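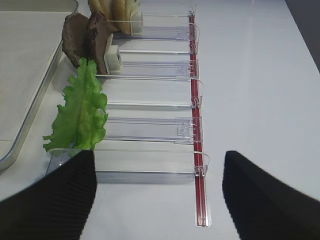
Lettuce and dark brown slices stand in a clear rack in front of the robot's gripper fingers at the Irnitz workshop.

Trotcombe firm teaches robot arms to build a sandwich by hand

By Ademir Bittencourt
Monday, August 10, 2026
41 shares | 6 comments

TROTCOMBE – A small automation company on the Cadwaladr industrial park has recorded 686 demonstrations of a person guiding a robot through the steps of building a sandwich, and says it will keep going until it reaches 1,000.

Irnitz started the recordings in June. The project is called Mestesari, and its aim is to have a robot arm pick up single pieces of food and stack them in the right order after watching people do the same job through remote control.

The operator stands at a second, smaller arm and moves it by hand. The robot copies each movement as it is made, including the opening and closing of the fingers. Joint positions and camera images are saved together, and the recordings are later used to train the software that will run the arm without an operator.

"You don't write down where the lettuce is," said Ngaio Tipoki, who leads the Mestesari work. "You go and get it, the way you would with your own hand, and the machine keeps a record of how you went about it. Then you put everything back and do it again."

One full demonstration covers six pick-ups. If the operator drops a piece or tears one, the recording is kept and marked. Tipoki said the marked runs have been useful when they show the operator going back for a second try and finishing the job. Runs that stop halfway are stored separately and are not used for training at present.

The food is held upright in a rack so that the gripper can reach one piece at a time. The company first tried laying everything flat on the table. Operators could do it, but they were slow, and two people would often go for the same piece in completely different ways. With the pieces standing up, the approach is much the same from one person to the next, and Tipoki said that made a clear difference in early training.

Lettuce is still the hardest item. A leaf bends when it is touched and the ruffled edge can catch on a finger. Operators are now asked to come in slowly and close on the thicker part near the rib. Bread is the easiest, though a firm grip leaves a dent in it.

"The arm has no opinion about a dented slice," Tipoki said. "We do, so we have to show it what a light touch looks like. If the person driving squeezes too hard, that is what it learns."

New operators practice before their work counts. Each one does 100 runs that are reviewed and then set aside. Some get the feel of the controls within a day or two, and others take longer. The most common early mistake is watching the operator arm instead of the robot. Another is moving fast between pick-ups and then stopping short, which gives the recordings a jerky rhythm that the software picks up.

Speed has not been a goal so far. A person working directly with their hands is far quicker than the same person driving the arm, and the company does not expect that to change. What it wants from the sessions is steady, repeatable work by several different people, with the rack and trays shifted a little between runs so the robot does not learn one fixed layout.

The first test without an operator took place last month. The arm completed the bread steps and picked up a leaf, then set the leaf down beside the stack. Tipoki described the result as fair for that stage and said more recordings of the placing step have been made since. In the earlier sessions, she said, operators tended to release a piece as soon as it was over the stack. They are now asked to lower it fully and wait a moment before opening the fingers.

Irnitz has worked mostly on packing equipment for local food producers, where machines are programmed step by step and repeat the same motion all day. That method is still the better choice for a jar or a carton, according to Tipoki. Soft food changes shape from piece to piece, and the company had turned down several requests for that kind of work over the years.

No customer has signed up for the sandwich arm, and the company has not set a price. Tipoki said a kitchen that makes packed lunches has asked to see it once the arm can finish a full stack by itself. Any machine meant for sale would also need a washable gripper, and a design for one is being drawn up.

The remaining recordings will be made at Cadwaladr over the coming weeks. Irnitz is looking for two more part-time operators for the sessions. No background in robotics is needed – applicants are given a short trial at the controls during the interview.

Share this story | Comments (6)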